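Category: Student Projects / Robotics / Term Reports

A hand-held gripper for collecting grasp examples — project report

Eftychia Rallis and Mawar Raju
Supervisor: Dorottya Bakos

1. What we wanted to make

Our project is a two-finger gripper which a person holds in the hand and uses like a big pair of tongs. A camera is fixed on it, so every grasp is recorded from the side of the tool. Later the same fingers can be mounted on an arm, and the recordings can be used for teaching it. We named the tool Hundum, after a word in a song that Mawar was singing during the first week, and the name stayed.

We built everything in the shared workshop Unport, where students may use the printers and the hand tools in the evening. Our budget was small, therefore we tried to print as much as possible and to buy only the screws, the bearings and the camera.

2. The build

The fingers took the most time. Our first pair was too thin and it was bending when we pressed on a hard object. The second pair is a block with a flat inner face and an angled top. We made it thicker near the root, and we put the screw holes on the upper side so that a finger can be changed without opening the handle. One finger needs 49 minutes of printing, if the printer does not stop.

Myrto Vrettos, who is responsible for the machines in Unport, advised us to put a metal insert in every joint. In the first version the screw was turning directly in the plastic, and after some days the hole became oval. Now the joint moves with less play. We should have done this from the beginning.

The camera looks forward between the fingers. We had to choose its angle with care: if it is too low, the fingers hide the object, and if it is too high, we lose the tips at the moment of closing. We tried 2 angles and kept the steeper one.

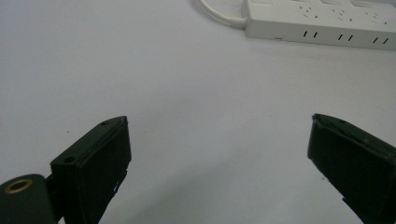 Fig. 1. View from the tool with the fingers open, power strip on the table behind them.

With the fingers wide open, both of them can be seen together with a good part of the table, and this was our main requirement. The dark colour of the fingers is good against a white table, but it has also a disadvantage. Screw holes and edges are difficult to see in soft light, and a white object on a white table has a weak border. For the next version we would like to put a light mark on each tip.

3. Trials

In March we made 42 recordings with small things from the workshop: markers, a roll of tape, a sponge, plastic cups. Of these, 28 were good enough to keep. The others we removed, mostly for the reason that the hand of the operator was shaking or the object went out of view before the fingers closed. Paraskevi Tsolakis also tried the tool, and she found the handle too wide for a small hand. We made it narrower after her comment, but we did not repeat the trials with the new handle.

4. What is still open

— The spring is too strong. After a long session the thumb is tired.
— The two fingers do not close exactly at the same time.
— We have no sensor for the opening width, so we must estimate it from the recording.

The drawings and the list of parts are in the project folder at Unport, on the shelf under the second printer. The group who continues this work should print the fingers lying on the side, as the standing ones broke along the layers.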